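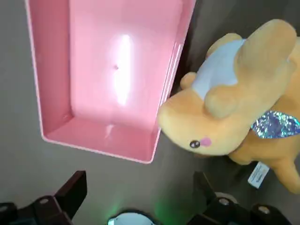 Joltgate reboot — first teaser, anyone else worried?

mossy_kettle
So the teaser for the new Joltgate went up on Thursday and I've watched it more times than I'd like to admit. It's 45 seconds long and most of that is a corridor. I love a corridor as much as the next person, but the original opened with a lift full of geese and a man shouting in Dutch, and I was rather hoping for a bit of that daft energy (geese optional). Has anybody got a good feeling about this one? Please tell me you have.

203_steps
I've got a good feeling! It's a teaser, it's meant to be a corridor. You can hear the old theme right at the end if you turn it up, played really slowly on what I think is a cello. Gave me proper goosebumps.

pepperbarn
Slow sad version of a jolly tune. Every trailer has done that for years now. I'm out until I see a joke.

mossy_kettle
Yeah, that's my worry too. Joltgate was a comedy! My mum had it on tape and the bit with the ferry tickets had her crying every time. If they've turned it into two and a half hours of people whispering in the rain I shall be very cross.

tin_of_larks
Rinora are making it though, and they did The Van Wijk Affair, which was properly funny. The dinner scene alone, come on. I'd trust them with this.
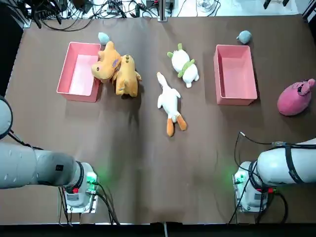
And don't forget the original got a right kicking when it came out. My local paper gave it one star and said the plot made no sense. Which it doesn't, to be fair. The gate opens because somebody sneezes.

pepperbarn
The Van Wijk Affair was funny for 40 minutes and then they all went to that island and it died on its feet. I'll give you the dinner scene.

tin_of_larks
The island is the best part!! We can't be friends.

203_steps
Island was fine. Bit long. Can we talk about the poster, because the gate is on the wrong side of the canal? In the first film it's next to the chip shop and you can see the chip shop from the bridge. On the new one there's no bridge at all.

lowtide_lou
It's a reboot, they can put the gate where they like. I'm more bothered that they aren't filming in Trumow this time. We went on holiday there purely because of that film, and you can still walk the whole chase in an afternoon if you don't stop for cake (we stopped for cake). The steps by the harbour are much steeper than they look on screen.

mossy_kettle
Oh I didn't know that about Trumow, that's a shame. Where are they doing it then?

lowtide_lou
A studio, from what I read. I can't find the link now, sorry, so take it with a pinch of salt. I'll have another look tonight.

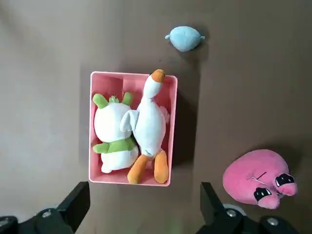 The thing is, half the charm was that it looked like a real town with real weather. Everyone's hair was a mess. You could tell they were freezing in the boat bit, and I think that made it funnier.

pepperbarn
Agree with every word of that, which is annoying as I was enjoying the argument.

tin_of_larks
I still say wait for the full trailer. The first film is 32 years old, most of the people going won't have seen it and won't care which side of the canal anything is on.

203_steps
I will care.

mossy_kettle
I'll be there on opening night whatever happens, moaning all the way to the bus stop. Out in November, isn't it? Or has that moved?

lowtide_lou
Still November last I saw. Found that link by the way but it's gone behind a paywall, typical.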